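The Second Line of the Budget

By spring the Flirkley grant had shrunk to one page, and I loved that page. I carried it folded in my jacket. It had a line for the robot, a line for everything that goes with a robot and that people forget to ask for, and at the bottom a total I had added up so often that I could have sung it.

We were a recycling co-op in Jellenside, in the low brick building behind the bus depot, and we were going to buy two arms. That was the plan, anyway. My job was purchasing. Before that it had been gloves, bags, forklift tires and the coffee contract, and I will tell you right now that no forklift tire ever kept me awake until three in the morning with happiness.

The quote from Pasaribu came to 496 pages. I read all of it. My sister said that was a sickness, but there were wonderful things in there! There was a whole chapter on fingers. You could have stiff fingers or soft ones, short or long, and you could order spares by the pair or by the box. I had never once thought about what a finger costs. I went around for a week looking at my own hands and pricing them.

"How many spares?" the board chair asked me at the April meeting.

"A box," I said.

"How many in a box?"

I didn't know. I wrote it down. That was how most of the plan got made, one embarrassing question at a time, and I went home after each of them and made the page better.

Then came the visit. Pasaribu kept a workshop over on Gavo Street, and they let buyers come in and watch for an afternoon, so on May 19, 2021, I took the early bus with a notebook, a cheese sandwich and the budget in my pocket. I had expected something like a car factory. It was a room with a table in it. I sat down on a stool by the wall and didn't eat the sandwich for four hours.

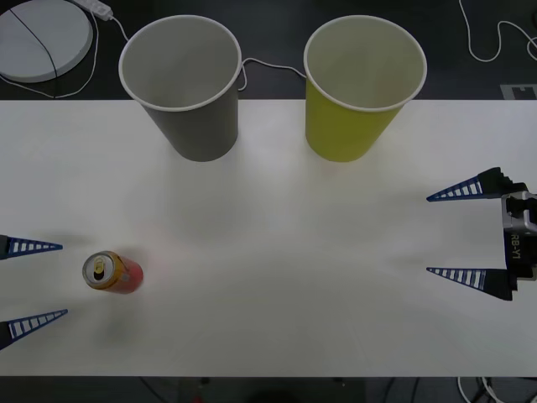
I watched those fingers the way other people watch ball games. I had asked for cups and cans because cups and cans are what we get, thousands of them, off the festival grounds and out of the school cafeterias, and what I wanted to know was very simple. Would it crush them? Would it drop them? Could it tell one from the other on a bad day?

The engineer at the keyboard was patient with me. I asked what the power draw was. I asked what happened in a blackout. I asked whether the table came with it, and she laughed and said that in all her time there I was the first buyer to ask about the table.

"Well, does it?"

"No," she said.

So I took out my page and wrote in a table. Then I looked down at the floor, at the cables, and wrote in cable covers too, because our floor has people in boots on it and carts with bad wheels. I wrote in an electrician. I wrote in floor tape. Under the robot line, the second line had started to grow, and by the time the afternoon light came across the room it had run off the bottom and onto the back.

You would think this would have made me sad. I was thrilled! Every item I added was a thing that wasn't going to jump out at us later. I felt like somebody packing for a long trip who keeps remembering the toothbrush, the charger, the good socks.

On the bus home I did the sums again on my knee. We were over by 601 dollars.

I looked at that number all the way past the reservoir. It was small enough to be insulting. On a purchase that size it was a crumb, but the grant was the grant, and Flirkley didn't hand out crumbs after the fact. I crossed out the floor tape, then put it back. I crossed out the electrician and put him back much faster.

What went in the end was the box of spare fingers. Two pairs, I decided, and we would order more out of next year's money once we knew how quickly we wore them out. That left us under by enough for lunch on installation day, if everyone was all right with soup.

The board met that week. I stood up with my page, front and back, and I talked for too long. I told them about the table. I told them about the stool and the four hours, and how my sandwich had gone warm in my bag, and I opened and closed my hand in the air to show them how the fingers went -- I couldn't help it.

The chair turned the page over, read the back and turned it over again.

"Delivery in July?" he said.

"In July," I said.

"And how many in a box?"

I had looked it up that morning. I was so glad he asked.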